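**Notebook, packing bench – Saturday, started 9.15**

Continuing with the soft bags. Last time I wrote only about boxes and crates, and colleagues asked me to write down also what I know about cotton bags, so I do it now while it is in my head.

The task is the same as before: a small drinks carton must go into a canvas bag, stay upright, and come home without a bent corner or a leak. This sounds very easy. With a stiff box it is easy. With a canvas bag it is different every time, as the bag has no floor until you give it one.

Bags used this morning:

- white canvas tote with printed panels, large, two handles
- the Wasden bag, natural colour, thinner cotton, long handles
- the Kjærgaard bag, heavy, with a sewn bottom (a real flat base, 18 cm wide)

I did not use the nylon one. It slides on the bench and I was not in the mood for it.

**First round, bag lying flat**

I put the Wasden bag flat on the bench, opened it with one hand and pushed the carton in with the other. It fell on its side at once. I repeated it with the carton held at the top corners, and it stood for a moment, then leaned on the side seam and went down slowly. The cloth is too thin to hold anything. If you pull the handle even a little, the cloth under the carton moves and the carton goes with it.

Then the Kjærgaard. No problem, the carton stands as on a shelf. But that bag has its own weight, and on the bench scale it takes a good part of what one would like to carry in one hand. For a short trip to the shop it is too much bag for one juice.

I tried to make a false floor for the Wasden with a piece of card. It works, but the card must be cut a little smaller than the base of the bag. My first piece was too wide and the edges rose up like a boat. The second piece was correct. I left it on the shelf under the bench with a pencil mark on it, please do not use it for notes.

**Second round, making a nest**

This is the part I want to keep. When the canvas is thick enough, you do not need a floor. You can push the cloth together with both hands so there is a hollow in the middle, and then press the carton down into it. The folds come up at the sides and hold the lower corners. I call it a nest, I do not know if there is a proper word.

How I do it now:

1. Lay the bag on the bench, opening towards you.
2. Put both hands flat on the cloth, about a carton's length apart, and bring them together. Do not lift.
3. Press the middle down with the knuckles.
4. Set the carton in, bottom first, and turn it a few degrees left and right until it sits.
5. Let go and wait. Do not correct it immediately.

Point five was difficult for me. I always wanted to correct. But the cloth needs a moment to settle, and when I touch it too early I open the fold which was going to hold the corner.

I noticed also that the handles matter. If a handle lies under the hollow, the floor of the nest is uneven and the carton leans to the opposite side. So both handles should be out before you begin. One can lie on the bench and the other can stand up if it wants, it makes no difference to the carton.

Coffee at half past ten. The kettle in the small kitchen is full of limescale again, I put vinegar in it and left a paper note. If the note is gone, rinse it anyway.
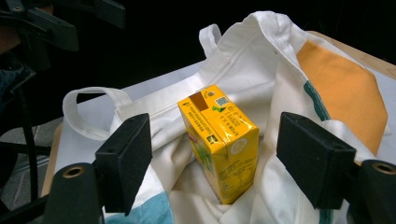

Should the carton go in before the heavy things or after them?

After them, and beside them if there is space. Jars and tins go to the bottom and close to the side which will be against your leg, and the small carton takes the gap which is left. If it goes in first, the next thing pushes it over, and then you have a tin lying on the straw hole. I made this mistake in January and the bag had to be washed twice.

**About the straw hole**

I want to say a few words more on this, as it is the weak place of such cartons. The sides can take a surprising amount of pressure. The top is also not bad. But where the straw goes through there is only a thin cover, and a key or a pen will find it. So in my packing the top of the carton always looks up and nothing pointed is above it. If there are keys, they travel in the coat.

When the carton has a straw glued on its side, I turn this side to the cloth. Then the straw does not catch on the other things when you take them out. For cartons without a glued straw it does not matter which side you turn.

**Third round, carrying**

Nearly an hour for this, longer than I planned. I carried each bag from the bench to the door, down the stairs and back, with 2000 g of tins in it and one carton in the gap. I walked normally. In the Drakoreck notes from the spring there is a proposal to swing the bag on purpose, but I think no one carries shopping like that and I did not do it.

| Bag | Carton when I came back | Remark |
|---|---|---|
| White tote | upright | a little deeper in the cloth than before |
| Wasden, no card | on its side | fell already on the stairs |
| Wasden, with card | leaning | card moved to one side |
| Kjærgaard | upright | tins made noise |

So the thick canvas without any floor did as well as the sewn bottom, at least for this load. I would not say more than this. The route is short and I did it 3 times for each bag, with the same result each time except that the carton in the Wasden with card once stayed straight.

The white tote had one thing I did not like. When you lift it by both handles, the hollow closes and the cloth presses on the carton from two sides. For juice it is fine. For a yoghurt cup it would not be fine, I think the lid would open. To try next time with an empty cup filled with water and a piece of film on top.

**Taking out**

Usually we write only about putting in, but half of the trouble is in taking out. People put the hand in, feel something square and pull it. If the carton sits well in the folds, the cloth comes up together with it and the tins fall against each other.

Better is to put the bag down first, let the sides fall open, and hold the cloth flat with the left hand. Then the carton comes up alone. Hold it by the two wide sides, low, not at the top edge. When you squeeze a carton high up and it is already open, the juice comes out through the straw. This we all know from children, but I saw an adult do it in our kitchen on the same shelf where the notebooks are, and page 86 of the old book is still sticky.

**Care of the bags**

Written here so I do not have to search for it again:

- Wash the canvas cold, inside out, and hang it by the bottom, not by the handles. The handles get long if you hang it by them.
- Do not iron over a printed part. Iron from the inside or put a cloth between.
- New canvas is stiff and makes poor folds. After a few washes it becomes better for the nest. The Gondance bags which arrived last month are still stiff like paper, I would wash them before anybody tries them on the bench.
- If there was juice in the bag, wash it the same day. Dried juice makes the cloth hard in this one place and then it folds always there.

The Wasden bag has such a hard place near the left seam. I am not sure if it is juice or glue from the price label. I soaked this corner in warm water at noon and it became softer, but now it is wet and I cannot use it for the afternoon. My own fault, I should have waited.

**Small things**

The bench surface is too smooth on the window side. A bag moves there when you press the carton in. On the wall side it stays. I put a damp tea towel under the bag on the window side and this helped, although the bottom of the bag gets damp also.

The scale shows a few grams when nothing is on it. I pressed zero before each weighing. Somebody should look at the feet of it, one seems lower than the others.

I ate one of the biscuits from the tin marked for visitors. I will replace it.

**Still open**

- Two cartons next to each other in one nest. I think they will lean on each other and both stand, but the hollow has to be longer. Try with the wide sides together first.
- The same with a cold carton straight from the fridge. It gets wet outside and perhaps it slips more on the cotton, perhaps less.
- Gondance bags after washing.
- A folded scarf as a floor instead of the card. It is softer and most people have one with them in the winter.
- Ask if we can keep the Kjærgaard bag for longer, it has to go back at the end of the month.

Stopped at 14.40. The bags are hanging on the hooks behind the door, the wet one over the radiator. The tins are back in the cupboard, and I turned the labels to the front so that we can see what is tomato and what is beans.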